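Workshop notebook, basket packing trials
Nov 21, 2020

Back on the baskets today. Want the order-of-packing question settled before the Dromstead people come in December.

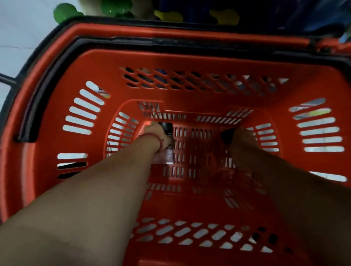

Setup

Red hand basket, black rim, folding handle. Same type for all runs from now on. The older gray ones flex too much on the sides and I was getting different answers depending which one I grabbed. Throwing out the gray basket numbers, they are in the previous book if anyone wants them.

Floor of the red one is a good bit smaller than the top opening, sides taper in. Knew this but never wrote it down. It matters: whatever fits along the bottom edge on paper doesn't, because the wall leans in on it. Measure at the floor, NOT at the rim. I did it at the rim the first time and the layout sheet was wrong all the way through.

Also there is a raised lip running round the floor. Narrow-based things that land half on the lip lean. Put them fully inside it.

Bottles

Bottle first, far left corner, standing. Left hand on the bottle the whole time until something is next to it. Tried letting go early on a few runs and it walks as soon as the basket is picked up.

Full list for the standard load:
bottle (dark, black cap)
Flometti pasta, two packs
Hứa rice noodles, one pack
Stestero crackers, the flat box
can of tomatoes
bag of oranges
bread

Order A: bottle, can, pasta, noodles, crackers, oranges, bread.
Order B: crackers flat on the floor, then everything on top, bottle last.

B looks tidier going in. It's worse. Cracker box gets dented by the can every time and the bottle ends up with nothing around it. Ran B enough to be sure, not running it again.

A is fine except the oranges. They roll to whichever side is lower when you walk and then the bread goes over. Fix for now = tie the bag short so it's a tight lump, and wedge it against the pasta. Better fix would be the oranges in the corner opposite the bottle but then the can has nowhere good to go. Try tomorrow with the can lying down? Cans lying down roll too. Hmm.

Weights

Bottle 746 g on the bench scale. Noodles 376 g with the packaging. Haven't done the rest, scale battery died, there's a spare in the drawer under the tape but it's the wrong size. Somebody please order the right one, I've written the size on the lid.

With the bottle hard in the left corner the basket hangs to that side. You can feel it in the wrist straight away. Can on the right helps. Not enough to level it but enough that the bread stays put.

Handle

Keep it folded down flat on the side while packing. If it's half up it catches a sleeve. Roll sleeves up, or short sleeves, same for everybody doing runs so the times compare.

When lifting: check nothing is standing taller than the rim where the handle has to come across. The pasta packs do if they are put in on end. Lay them down. Cost me two runs today before I noticed why the handle wouldn't come over.

Small stuff

The holes. Side walls have long slots, and the floor is slotted as well. Corner of the noodle pack went into one of the floor slots and tore when I pulled it out. Not a big tear but noodles came out. So no loose corners pointing down, fold them under. Might try a sheet of cardboard on the bottom but then we're not testing the basket people use in a shop, so probly not.

Anything small (stock cubes, gum, the yeast sachets) goes on top or in the gap behind the bottle. Loose on the floor it just disapears under everything and you miss it at unpacking. Had one sachet unaccounted for at the end of run 9, found it stuck flat against the wall.

Runs

17 done, A and B together. Two spoiled by the pasta/handle thing, marked with a cross on the sheet. Times are on the sheet, not copying them here. A is slower to pack than B, mostly the fiddling with the orange bag. Unpacking is quicker with A, can get at the bread without moving anything.

Dromstead asked for one layout card for the training folder. Going with A unless the orange business gets sorted into something better. Card should show the floor outline, not the rim outline (see above, don't make my mistake). Put the bottle position on it in thick marker.

To do
scale battery
new noodles, the torn pack is no good for weighing now
two more bags of oranges, these are getting soft
try can on its side, wedged with the crackers
redraw layout sheet from the floor measurement
wipe the baskets down, tomato on one of them from the split can
ask if Dromstead want the heavy load as well or only the standard one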